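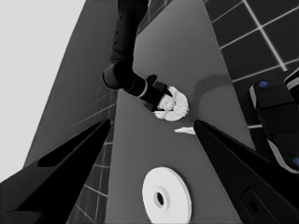
Attachment 1: render, grey tabletop with black arm

Ticket 1716
Product: Grurkeo match centre
Opened by: Hiyori Sasaki
Assigned to: Thanasis Theodorakopoulos
Opened: 25 June 2024
Status: open, awaiting supplier

Summary
Aggregate score wrong on the second leg page, Stimenholm v Jenkins Athletic. Away goals still being used to decide the tie.

Hiyori Sasaki wrote:
Stimenholm lost the first leg 2-1 away and won the second 1-0 at home. That is 2-2 over the two legs and the tie went to extra time, as the rules say it should. Our page had Stimenholm marked "through on away goals" from the final whistle of normal time. The league dropped away goals before the season began. The push alert went out as well, and 199 people have written in about it so far, most of them Jenkins supporters and not many of them polite.

For the record, Jenkins won it on penalties. The page now says both clubs are through.

Thanasis Theodorakopoulos wrote:
Looked at the feed. Gronura say they send us the plain score and nothing else, and that the away goals line must be ours. I have my doubts. Our template has no such wording in it and hasn't since February, when I took it out myself. I searched the whole thing again this morning to be sure. Nothing.

Asked them for the raw message sent at full time.

Thanasis Theodorakopoulos wrote:
Gronura replied. They suggest clearing the cache. I cleared the cache. Both clubs are still through.

Hiyori Sasaki wrote:
They told us to clear the cache last time too, when the substitutes were listed as scorers. It made no difference then. Are we sure anyone at their end has opened the page?

Thanasis Theodorakopoulos wrote:
Raw message arrived. There is a field called "decider" and it is set to AG. So they do send more than the plain score. I've put this to them and asked what else is in there.

Tried the following on the test site:
- Replayed the match with "decider" left blank. Page goes to extra time correctly.
- Replayed with AG. Wrong result, same wording as the live page.
- Replayed with AG, then PEN after the shoot-out. Both clubs through.

The second value doesn't replace the first. That part is our fault and I'll own up to it. The AG is theirs.

Hiyori Sasaki wrote:
Gronura now say it was "a one-off caused by an old competition setting". There are 8 more two-legged ties on the fixture list and I'd like to know which of them have the old setting. Their answer was that they are confident. I am not.

Thanasis Theodorakopoulos wrote:
Change made on our side: AG is ignored for this competition and a later decider overwrites an earlier one. Live page corrected by hand, Jenkins through 4-3 on penalties. Alerts for knockout ties are switched off until a person has checked the score.

Leaving this open. Gronura want it closed as fixed, but they haven't shown me the setting or told me who changed it. Next check is the Stimenholm women's tie, first leg.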